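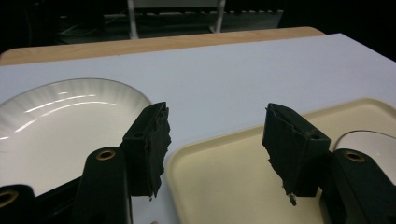

Unser Greifer-Kit Gama (Handgerät, Bezug über Dristent, Aufzeichnung mit Jidora) meldet seit dem Backenwechsel beim Schließen immer wieder "Weg außerhalb Kalibrierung". Betroffen ist der Standort Abu Hammour, Ticket 185. Der Fehler kommt vor allem an dünnen Rändern, am ovalen Teller mit dem gerippten Rand häufiger als am Tablett. Die Backen sind mit schwarzem Band umwickelt, das Band franst an beiden aus, und rechts hängt unten ein abgerissener Streifen. Die Messingbuchsen habe ich auf Spiel geprüft, ohne Befund.

Mulugeta Ejigu, Mai
Zuletzt aktualisiert: Mai, 16:40 Uhr

Ausgangslage

Firmware ist der Stand, mit dem das Kit geliefert wurde. Jidora läuft auf dem Laptop am Nebenplatz, Kabel direkt, kein Hub. Vor dem Wechsel der Backen gab es die Meldung nicht. Im Protokoll der letzten Sitzung steht sie bei 18 von 29 Griffen. Die Aufnahme läuft trotzdem weiter, aber der Wert für die Öffnungsweite bleibt danach stehen, bis man den Griff ganz öffnet.

Antwort Dristent, erste Rückmeldung

Nullpunkt neu setzen, mit sauberen Backen und ohne Objekt dazwischen. Falls Klebeband aufgebracht wurde, Bandstärke in Jidora unter "Backen" eintragen. Wenn der Fehler danach noch auftritt, Logdatei anhängen.

Durchgeführte Schritte

1. Jidora beendet, Kabel gezogen, neu gestartet. Keine Änderung.

2. Nullpunkt gesetzt wie beschrieben. Die Kalibrierung läuft durch, beim ersten Griff am Tellerrand wieder die Meldung. Am Tablett ging es zunächst, dann auch dort.

3. Kabel gegen das vom Ersatzgerät getauscht. Keine Änderung, altes Kabel wieder eingesetzt.

4. Langsam von weit offen bis ganz zu gefahren, ohne etwas zu greifen. Die Kurve ist im oberen Bereich glatt. Kurz vor dem Schließen springt sie, und zwar nicht jedes Mal an derselben Stelle.

5. Mit weit geöffneten Fingern neben dem cremefarbenen Tablett gehalten und den Wert beobachtet. Er steht ruhig. Die rechte Backe ist an der Oberkante zerkratzt und abgerieben, das war für mich der Anlass, das Band zu verdächtigen.
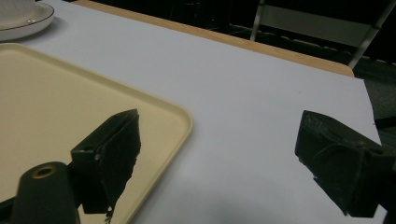 6. Altes Band vollständig abgezogen, Klebereste mit Isopropanol entfernt, Backen neu umwickelt. Eine Lage, Stoß auf der Außenseite. Bandstärke in Jidora eingetragen, das Feld stand noch auf null. Nullpunkt danach noch einmal gesetzt.

Ergebnis

Leerfahrt ohne Sprung. Teller und Tablett jeweils mehrfach gegriffen, keine Meldung. Log mit beiden Kurven (alt und neu) hängt am Ticket.

Offen

Dristent soll bitte klären, ob es die Backen auch mit fester Gummiauflage gibt. Im Kit lag nur die Rolle Band, und in der Anleitung fehlt ein Hinweis, wann es zu wechseln ist. Außerdem wäre eine Warnung sinnvoll, wenn die Bandstärke auf null steht. Ticket bleibt bis zur Antwort auf "wartend".

4 Kommentare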